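The Plate

Nithin Kurian had joined the robotics club for the free parking pass, and by April he had stopped pretending otherwise. Everyone else believed in Porkham. Porkham was the name of the arm, or of the program that moved the arm, and since the arm existed only on a monitor in the basement of Hegde Hall, he had never seen the use in telling the two apart.

"It wants the plate," said Collonach.

"It doesn't want anything."

"It's going for the plate, then." She was the club president and had been awake since the morning before. She leaned so close to the monitor that her bangs touched it. "Look at the approach."

He looked. The kitchen was the same one it had been all semester, the double sink, the faucet, the bread up on its shelf going neither stale nor moldy. The red ball that marked Porkham's hand sat fat and shiny over the front of the sink. The plate lay in the right basin.
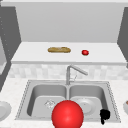
"How many runs is that?" he asked.

"Does it matter?"

"It's on the entry form."

She scrolled. "140."

"And how many times has it picked up the plate?"

"6," she said, in the voice people use for the age of a dog that is not doing well.

The regional finals opened at nine the next day, and the judges would ask for 20 runs in a row. Nithin had done the arithmetic on the back of a pizza receipt and then put the receipt in his pocket, where it could not upset anyone. The team from Cekuvar had a real arm. It was orange and bolted to a cart, and in the fall it had handed the dean a pencil. The dean still talked about the pencil.

"A pencil is easy," Collonach said, though he had not brought it up.

"I didn't say anything."

"You were breathing like someone thinking about the pencil."

She started another run. Nithin ate a cracker. He had grown up in a restaurant, his uncle's, and at eleven he could clear a sink like that one while arguing with two cousins. He had once told the club this, thinking it might help, and a sophomore had asked him to write down how he did it. He filled half a page. Reach in. Take hold of the edge. Lift. Reading it over, he saw that it was no use to anybody, and he was a little ashamed, as if he had been bragging about a skill he did not have.

"You changed something," he said.

"I changed the reward. It used to get points for being near the plate. So it learned to be near the plate."

"And now?"

"Now it gets points for the plate going up."

"So it'll learn to throw it."

She turned around in her chair. There was a crease down her cheek from somebody's backpack. "Do you have a better idea, or do you have a parking pass?"

He pulled the other chair over. He did not have a better idea. He asked her to step through the run slowly, and she did, tapping the key with one finger.
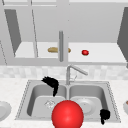
Hegde Hall Student Robotics Club, Simulation Team

The sign on the door said that, in letters cut from a folder, and under it someone had added KNOCK. The security guard did not knock. He put his head in and told them the building closed at midnight, and Collonach said they had permission, and he asked from whom, and she said from the department, and he went off to think about it.

"Do we have permission?" said Nithin.

"We have 90 minutes until he comes back."

She tapped the key again. He watched the two black fingers and tried to care about them. What bothered him was how much he had begun to know. He knew the little brown thing in the bowl at the right, which had no name in any file he had opened. He knew the grain of the countertop. He had dreamed about the faucet.

"Go back a step," he said.

"Why?"

"Just go back."

She went back. He pointed at the plate, careful not to touch the glass. "Where does the program think the rim is?"

She opened another window and read him a number. He asked for the height of the basin floor, and she read him that, and then she read both of them again to herself, moving her lips.

"Those can't both be right," she said.

"I don't know what right is in there."

"It thinks the rim is under the sink." She put both hands on top of her head. "All semester it's been reaching for a plate under the sink."

"It might be something else too."

"Let me have this."

"It's probably something else too," said Nithin, but he had taken the receipt out of his pocket and was hunting for a pen. She was already typing. Upstairs the guard was trying doors, one after another, coming along the hall toward the stairs.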